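Budgeting for a second arm, part 3: grippers, fixtures and the line items I missed

I have been putting off the spreadsheet since January. The first version had one row for the robot and one row for "other," and the second row was smaller than the first. Thomas Lo Presti looked at it for a minute and asked where the fingers were. They weren't in it.

So this post is the second version. The job is unchanged from part 2: pick small gears and a couple of larger round parts off a flat table, present them to an assembly station, repeat. The simulation is running, the arm model is in, and what remains is deciding what to pay for and in which quarter.

Arm first. I had quotes from Follik and Arnano. The Follik arm has the longer reach, the Arnano arm has the better wrist repeatability on paper, and the controller options are close enough that I stopped comparing them. The reach doesn't buy me anything on a table this size. I'm going with Arnano unless the lead time moves again. It was 12 weeks when I asked and 18 when I asked again.

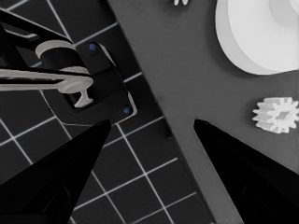
Fingers are the row I got wrong. The stock parallel gripper comes with flat pads, and flat pads are fine for blocks. For a thin part lying flat on a table they are poor, as the pad bottoms out before it has much of an edge to hold. Pointed fingers can get down beside the part and close on it. They also need replacing more often, and they bend if the program drives them into the table, so I have budgeted 2 sets from the start. Sorrentino will machine them from my drawing. The quote came to 1,206 dollars for both sets with the mounting hardware, a fair price for the tolerance I asked for. I could loosen the tolerance on the back faces and probably save a little, but the drawing is done and I don't want to reopen it.

Jastgate makes a printed version for much less. I'd consider those for a first month of testing. I would not put them in a capital request.

Next row: fixtures. Loredana Ferri wrote the fixture section of our old planning template and her rule was that every part that gets placed needs its own line, including the design hours. I used to think this was fussy. Then I added up the design hours from the first arm and found they came to more than the material by a wide margin. They were never charged to the project, so the project looked cheap.
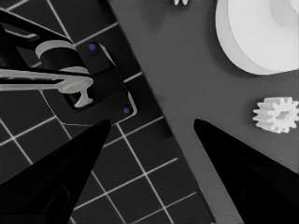 Design hours are now their own column in the sheet, next to purchase price and spares. The fixture column is still the weakest. I have a price for the block and a guess for everything attached to it. What I want to settle before ordering is how the holder gets located relative to the table. In the current layout the black fixture sits on the tiled side, set at the same angle as the grid, while the gear and the big white part are across the border on the gray top. That is two surfaces, and in real hardware it means either one plate big enough to carry both or a calibration step every time one of them gets bumped. One plate costs more on delivery day. The calibration step costs more by the end of the year. I have entered the plate.

Cable management gets a row too, small but no longer zero. Same for a spare collar and a set of fasteners.

Still open:

Guarding. I need a drawing from Thomas before I can price it.

Compressed air. Not needed with an electric gripper, but I may run the line while the wall is open.

Shipping on the plate. Sorrentino quotes it separately and hasn't yet.

Training time. Last round I entered none. I'll take the figure from the old timesheets.

The sheet goes in at the end of the month. Part 4 will have the final numbers, with the guarding row filled in.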